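Visit report: Kanddale handling lab, January 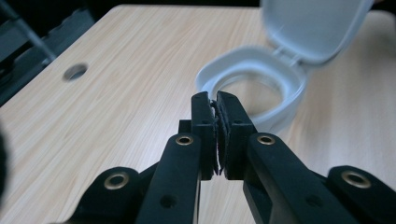

Hand-held gripper, jaws closed, at the toy toilet.

Emerson Rezende took us through the site rules for hand-held gripper work. Pads are checked at the start of each shift and replaced when the foam frays - the written limit is 200 recordings per pair. Each recording starts with the jaws empty. Loose items stay off the table. Natanael Holanda asked who signs off a failed check; the shift lead does, on sheet 61. We left at noon with a copy of the rules.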